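From: Randi Wallin
To: Aasen office list
Date: 21 Sep 2024
Subject: Re: Cabinets in the records room

Birger Tangen wrote:

> Before I order more shelves I need to know which cabinets are staying. Last I heard, the Rerkero folders were going on the open rack and the low cabinets were being cleared for stationery. Also, do we still need all the blue boxes? I have a quote for 100 new ones and I'd like to cancel it if we can.

Birger, please cancel the quote. We have enough boxes. Most of the old ones hold papers from the Plinonine job that can be thinned out, and the boxes themselves are fine to use again.

The low cabinets are staying as file storage. The open rack gets too much sun in the afternoon and the labels fade. I went through the index with Maj-Britt and we have 276 folders that need to be kept. The rest goes to shredding in March, when the contract comes up again. 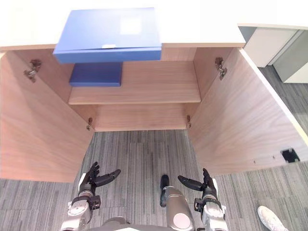 Labels first, please. Everything that goes into a cabinet should have one on the front where it can be read standing up. The small white kind is what we're using, the same as on the blue file box on the countertop, and there are 400 of them in the supply drawer. Write the job name and the years, nothing more. Don't use the long codes from the Jurnonik list. They don't fit and half of them are out of date.

As for what goes where, I would like one job per cabinet as far as it works out. Blue boxes lie flat on the shelf, starting from the left. Loose folders go into a box before they go into a cabinet. If a job has only one box, it still gets its own place on the shelf, and we leave the space next to it for later years.
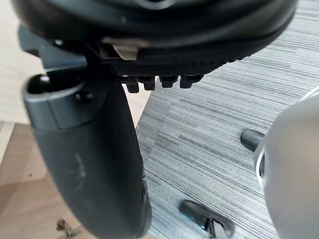 The same goes for the boxes that came over from Aníbal's office. He has 200 folders left to sort and expects to send them down in small batches. Put each batch on the countertop until it has been checked against the index, then move it in. Please initial the index when you do. Two batches went in last time without initials and I had to open every box to find out what they were.

Keep the lower compartments clear for now. Teodor wants to measure them before we decide on a second shelf, and he needs the depth from the front edge to the back panel. If the second shelf goes in, the boxes will have to lie flat there too.

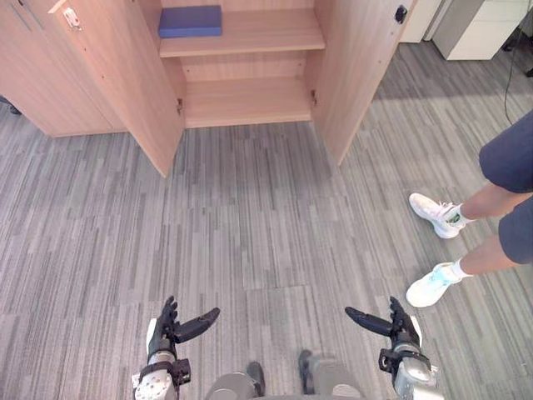 Can the cabinets be used for things other than files in the meantime?

Only for stationery in sealed packs, and only in the cabinet nearest the door. Coats, cups and cables go elsewhere.

Birger, on the shelves: hold off until Teodor has his measurements. I'd guess we need fewer than you had in the quote. Maj-Britt has the spare key for the cabinets if anyone finds one locked.

Randi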